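The Slow Return of the Repaired Table

Furniture restoration was once a trade you found on most high streets. A small but steady number of workshops are bringing it back.

5 Aug 2021

The workshop at Wetell used to sell tractor parts. The sign is still on the side wall, and people still ring up now and then asking for a fuel filter. Since March the building has belonged to Eser, a firm that mends tables, and very little else.

It is a narrow line of work. Chairs are taken in if they belong to a table, and a sideboard gets through the door once in a while, but most of what arrives is flat and heavy and has been eaten off for a long time. The usual complaints are white rings, burns, a split along a joint, or a top that has cupped so badly that peas roll to the middle.

Twenty years ago most of these would have gone to the tip. A new table was cheap and could be had within the week. Then timber prices went up, delivery times stretched to months, and people who were at home all day began to look harder at what they already owned. Eser's waiting list now stands at 90 tables. The firm has stopped advertising.

The first job is to find out what the table is made of. Owners are often wrong. A great deal of what is called oak is ash, and plenty of solid tops have a thin face of good wood over something plainer. The difference matters a good deal once the sanding starts. A veneer can be thinner than a coin, and there is no putting it back once it has gone. The workshop checks the edges and the underside first, where the pattern either carries through or stops short.
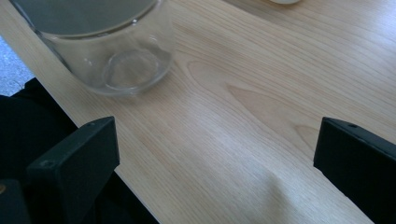 After that comes cleaning, and a surprising number of jobs end there. Years of spray polish leave a grey, sticky layer that dulls the surface and holds on to dirt. White spirit and a soft cloth will shift most of it. Some owners have come to collect a table they thought was ruined and been charged for an hour's washing.

White rings are usually in the finish and can be rubbed out with fine wire wool and a little wax. Black marks are worse. They come from water that has got through to the wood, and they often need oxalic acid, gloves and an open door. Burns are scraped back with a cabinet scraper until the colour is sound, and the dip that is left behind is blended into the area next to it.

The choice of finish causes more argument than anything else. Oil is easy to put on and easy to patch, but it needs doing again every year or so. Hard varnish will stand up to a family with small children, though when it does fail it has to come off all at once. Eser uses a hard wax oil on most kitchen tables and lets it cure for two weeks before the table goes home. Customers dislike the wait. Some have asked for theirs back early and returned it with a cup mark in the first few days.

Costs vary a great deal. A clean and wax is 200 pounds, with collection on top. The dearest job so far was a farmhouse table from Van Wyk, with two split boards and a missing leg, which came to 1,610 pounds - more than its owner had paid for it. She had looked at new ones of the same length and decided to go ahead anyway.

Mavon, a larger firm on the coast, has gone the other way. It buys damaged tables at house clearances, cuts the bad parts out and sells what is left as desks and benches. It handled 1,236 pieces last year. Not everyone in the trade likes the idea of sawing up an old table, but most of its stock was bound for the skip.

For owners who want to have a go themselves, the advice from both firms is much the same. Work on the underside first. Leave the electric sander in the cupboard until you know how thick the top is. Keep the table away from radiators, wipe up spills when they happen, and put a mat under anything hot. If a leaf is kept in the garage, bring it indoors for a month before trying to fit it.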